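El barrio que se dibujó en una servilleta: charla con una urbanista de la cooperativa Lerkotau

Quedamos un domingo por la mañana en la cafetería de la estación, la única que abre a esas horas, y yo llegué tarde (cómo no). Ella ya iba por el segundo café y tenía media mesa ocupada con planos de Raltura, la colonia obrera a la que ha dedicado buena parte de su vida profesional.
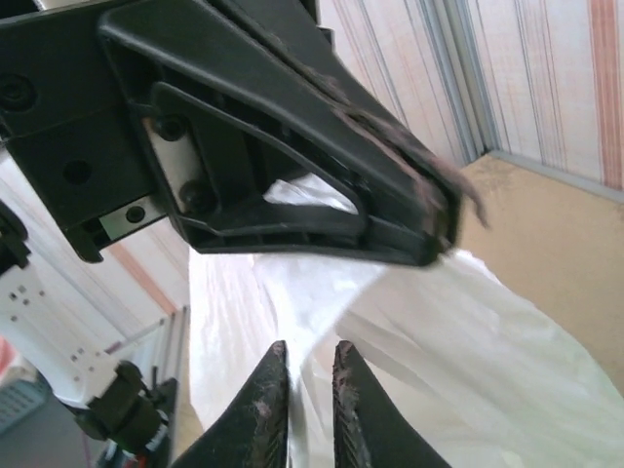
Le pregunté lo primero que se me pasó por la cabeza: por qué una colonia tan pequeña, habiendo ejemplos mucho más famosos. Se rió. «Porque mi abuela vivía allí, y porque me cansé de leer siempre lo mismo sobre Letchworth. Raltura tenía 366 casas previstas y se levantaron 200. A mí me interesan las que faltan.»

Esa frase la apunté con mayúsculas. Resulta que el plan original reservaba un anillo de huertos, un lavadero comunal y hasta una sala de lectura, y que la sala fue lo único que llegó a construirse, en la calle Kozłowski. «La abrían a las 6 de la tarde, cuando salía el turno de la fábrica. Mi abuela iba a leer el periódico y a calentarse, sobre todo a calentarse.»

Yo, que vengo de un barrio de bloques de los años 60, siempre he mirado las ciudades jardín con algo de envidia y bastante desconfianza, y se lo dije tal cual: ¿no era todo un poco paternalista? No se ofendió, al contrario. «Muchísimo. El reglamento prohibía tender ropa en la fachada y decía qué árbol te tocaba. Pero los vecinos le dieron la vuelta enseguida. Donde tocaba un ciruelo ponían gallinas.»

Hablamos un buen rato de religión, cosa que no me esperaba. Los promotores eran gente de capilla, muy leída, convencida de que una calle bien trazada hacía mejores personas. «Yo no lo creo», me dijo, «aunque una calle con sombra y un banco sí te hace saludar más». Ahí estoy con ella – en mi calle no hay ni un banco y conozco a dos vecinos.

Ahora prepara con la editorial Presen un libro sobre los huertos que no se hicieron. Quiere que salga en octubre y que lleve los planos desplegables, aunque eso encarece la edición y todavía lo están discutiendo. También le gustaría organizar un paseo por el trazado del anillo, que hoy es en parte aparcamiento y en parte descampado.

Antes de irnos le pedí un consejo para quien visite Raltura por primera vez. «Que entre por detrás, por el camino de la acequia, y que lleve calzado viejo.» Luego pagó ella los cafés, así que la próxima ronda me toca a mí.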